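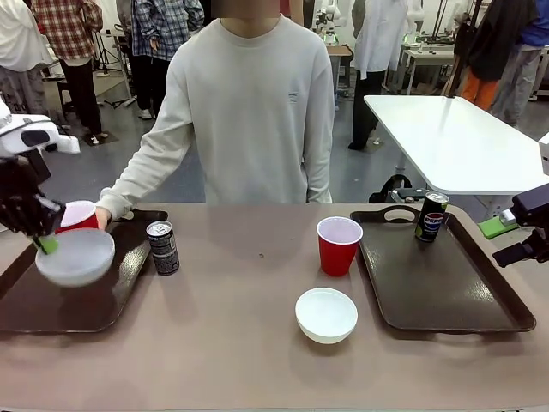 Wednesday, after lunch

Okay, tray day. I wanted a setting anyone could lay out without asking me, and I think we're close. Bowls are white, cups are the red plastic ones, cans are whatever the machine downstairs had (one Pepsi, one skinny black can I didn't write down, sorry!). Trays are the dark brown ones with the cut-out handle, and please keep the handle on the far side – I had a whole page from January where half the notes say "left" and mean the other left.

Nives Farina thinks the bowls are too shallow for the soup test. She may be right. I tried 600 ml of water in one at the sink and it was up to the rim before I'd finished pouring, so let's say 3 ladles and stop there. The De Luca bowls are deeper but they slide like mad on those trays, and I'm not mopping again.

Tray weight with a full can, bowl and cup is still to do. The kitchen scale reads 26 grams with nothing on it, which can't be good. Battery? I'll ask in Rimthorpe if they have a spare one.

Also, the cups: box 111 on the Ploresitz shelf, lower left. They stack too tight and come out in twos – twist, don't pull!

Still need lids. And napkins, if anyone's going past the store.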